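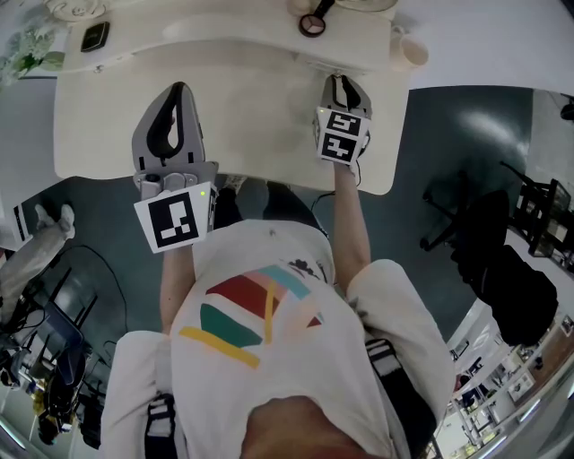 White table with the raised shelf behind it.

How to keep a small white table clear

I have a white table at home in Likville, with a raised shelf along the far side. For a long time everything I carried into the room stopped on the table and stayed there. Now I use a simple routine, every Thursday evening, and it takes me around 5 minutes.

What you need: a soft cloth, a little mild soap, lukewarm water and one small box.

1. Take everything off the table and put it on a chair or on the bed. Do not sort yet.

2. Wipe the surface with the damp cloth. Start at the far edge and come toward yourself. On a glossy white top the streaks show easily, so go over it again with a dry cloth.

3. Wipe the rounded edge also. Fingers touch it all day.

4. Now sort. Things you use every day can go on the shelf. Papers and cables go in the box — I keep mine under the window.

5. Put decorative things at the corners of the shelf. A white spiral piece stands at the far left corner of mine, and the middle stays free for smaller items.

Please do not use scouring powder. I tried it once on my old table from the Temalen shop, and the shine did not come back in that place.

If the box is full, empty it before you begin the next week. Mine fills up in two weeks, mostly with receipts.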